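Family reunion rules: your letters are working!

What a month. When we asked you in March to write to your representatives about the family reunion waiting times, we hoped for a decent postbag. We got 281 letters, and they came from people who have never written to a politician before as well as from those of you who do it so often that the office staff know your handwriting. Thank you, all of you!

For anyone new to this newsletter, a quick catch-up. Someone who has been given refugee status can apply to bring over a husband, wife or child under 18. On paper it's a simple right. In practice the forms are long, the evidence is hard to get hold of (try asking for a marriage certificate from a town hall that burned down) and families wait and wait. Our Altside drop-in is helping 60 households with these applications at the moment, and for most of them the worst part is the silence. They send everything off and then hear nothing, for months.

So our campaign, which we've called Janora after the street where the drop-in started, is asking for 2 things. First, a proper date by which every family must have an answer. Second, legal aid for the people filling in the forms, so that a missing page doesn't send them back to the beginning. Neither is a wild idea. Both could be done without a new law, and that's the part I keep repeating to anyone who'll stand still long enough. 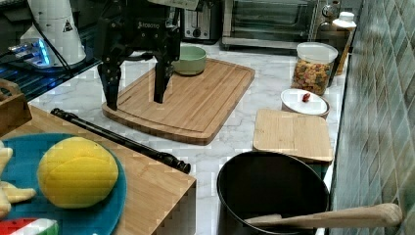
Now for the news. Our regional representative has agreed to meet us, and she has asked to hear from families directly. We'll be sending a small group from Altside, including a father of 3 who has been waiting for an answer since before his youngest started walking. He has spoken at two of our evenings already and I promise you could have heard a pin drop. If you were there, you'll know.

We've also had a lovely message from our friends at the Cabanatuan group, who work with migrant workers and their families and know all about being kept apart by paperwork. They've offered to translate our leaflet and pass it round their own members — such a generous thing to do when they're stretched themselves. The Zerosville branch is joining in too, with a letter-writing evening in the library's upstairs room. It starts at 7pm, there's a lift, and you can bring children.

Here's what would help most over the next few weeks. If you wrote and got a reply, please send us a copy, even if it was only two lines and a printed signature. We're building up a picture of who supports a time limit and who is dodging the question, and the dodgy replies are every bit as useful as the kind ones. If you wrote and heard nothing, write again! Mention your first letter, say where you live, and ask one plain question: will you back a time limit on family reunion decisions? Short is fine. Handwritten is wonderful.

If you haven't written yet, it really isn't too late. Come along to the drop-in and we'll give you paper, a stamp and someone to sit with. We could also do with two or three more people who can read Arabic or Tigrinya and spare a morning for checking forms. No legal training needed, we'll show you what to look for.

I'll report back after the meeting, and I'm already writing far too many notes for it. Questions, replies and offers of stamps to me at the Altside office, please.

Digby Brunton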